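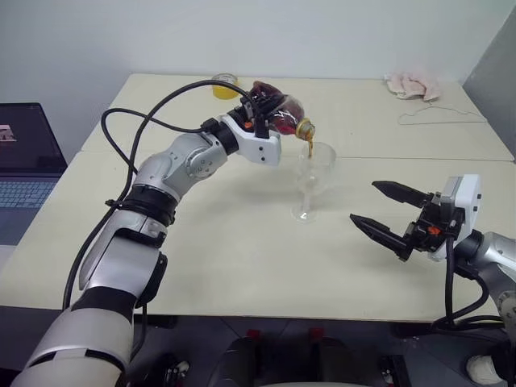

Latach pouring gallery: two arms, one glass

Welcome to the picture page for Latach, our project on teaching a pair of robot arms to pour drinks. I have wanted to put this page up for ages! The paper has the plots and the tables, and Remo has done a lovely job with those, but pouring is such a visual thing that it seemed a shame to leave it all to a graph of wrist angle against time. Everything on the page comes from the bench in Flirnau, and the notes are mine (Chun-hung Mak), so blame me if I get carried away.

Bottle pour, left arm

The left arm has the bottle on its side over the glass and a thin stream is going in, while the right gripper stays open near the bowl. I love this one, mostly for how thin the stream is. A thin stream is the whole method in a nutshell.

Most of our early work went into the wrong half of the problem. We spent January trying to get the arm to the perfect tilt, as if there were one correct angle for each bottle and all we had to do was find it. You can do that, and it works nicely right up until somebody hands you a bottle with less in it. The angle where liquid starts to move depends on how full the thing is, and we had no good way of knowing that before the pour began.

So we changed what the policy is asked to predict. Instead of a target angle it now outputs a change in angle, very small, many times a second, and it looks at the lip of the container and the glass before each one. We call it the creep step in the lab, which is a terrible name and it has stuck. Until the camera sees liquid cross the lip, the wrist creeps. Once it does, the creep slows down further and the policy switches its attention to the level in the glass. There is no hand-written rule for the switch. It comes out of the training data, and you can see it plainly if you plot the wrist speed (figure 4 in the paper, for those who like that sort of thing).

The training data

We recorded 70 demonstrations, all driven by a person, and Remo did the larger share of them because he has far steadier hands than I do. My early ones are full of little corrections. We nearly threw them out! Then we trained once with them and once without, and the version that had seen my wobbles was clearly better at recovering when it tipped too fast. It had learned what backing off looks like. The steady demonstrations never showed it that, for the simple reason that Remo never needed to back off.

They stayed in. I am unreasonably pleased about this.

A few things we did the same way every time, in case anyone wants to try something similar:

The glass starts upright on the table, within reach of both arms.
The container is already in the gripper when the recording starts. Picking it up is a separate skill and we train it separately.
The person driving stops when they think the glass has a sensible serving in it. We gave no line to fill to.
The second arm is recorded too, all the way through, even when it hardly moves.

That last one gets questions at every talk. The second arm is there to steady the glass or take it away afterward, and for a good part of a pour the best thing it can do is keep still and stay close. Teaching an arm to keep still turned out to be harder than teaching the other one to pour. Left to itself, the policy liked to drift in early and close on the glass while the pouring arm was still lining up. Adding the pouring wrist's position to what the second arm gets to see fixed nearly all of it, and now it waits very politely.

Can pour, same setup

Cans are the hard case and my favorite. The small can is tipped down toward the glass with its gold rim facing it, and the glass is still empty and clear. The right gripper is open again, fingers spread wide.
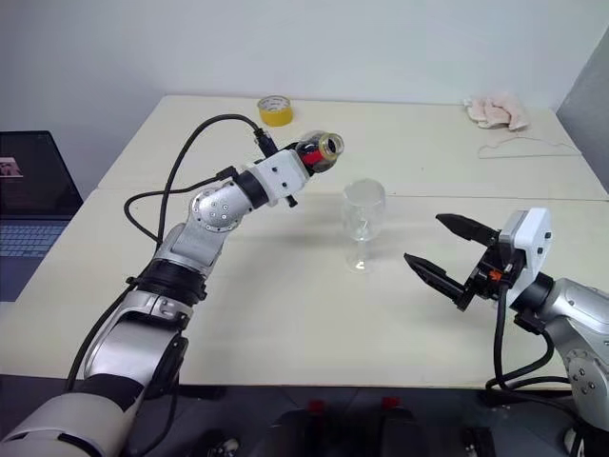 A bottle is forgiving because the neck gives the stream a direction. A can has a wide flat top, so the liquid can run along the rim before it lets go, and a tilt that is a touch too timid sends a dribble down the outside instead of into the glass. Too slow is a real failure with cans, and our lovely cautious creep step is exactly the wrong habit there. When we ran the bottle policy on cans with no changes, it dribbled again and again. Remo put a tray under the whole thing and we had a good laugh about it.

What helped was giving the policy a short memory of its own recent motion. With that, it can tell the difference between "I have only just started tilting" and "I have been tilting for a while and the liquid is hanging on the rim", and in the second case it commits with one quicker step. The first time I watched it do that without having been told to, I made Remo come back from lunch to see it.

How it went

For the final test we ran 234 pours, bottles and cans mixed, with the fill level of the container changed between runs. We counted a pour as clean if no liquid ended up on the table. There were 21 that were not clean, and most of those were cans that were close to full. A full can needs hardly any tilt at all before it goes, and we had very few of those in the demonstrations. I am fairly sure more data of that kind would help, but fairly sure is as far as I will go until we have done it.

The glasses gave us less trouble than I expected. I had been worried that a clear glass on a pale tabletop would vanish as far as the camera was concerned, and it does get lost now and then, but the shadow and the foot seem to be enough for the policy to hold on to. We checked by covering the foot with a small piece of white card and the aim got noticeably worse. It was a quick test and it is only a paragraph in the appendix, but I find it fascinating - the policy cares a lot about a part of the glass that I had never thought about.

Next on the list

We are moving on to mugs, which are opaque, so the level is hidden from most sides and the policy will need some other clue about when to stop. Sound is the obvious candidate, and Remo already has a microphone taped to the bench. The group at Jusstead has offered to run our trained policy on their own arms too, which will be the first time it has met a different gripper, and I can't wait to see what it does.

More pictures will go up here as the mug work gets going. Last updated 23 March 2026.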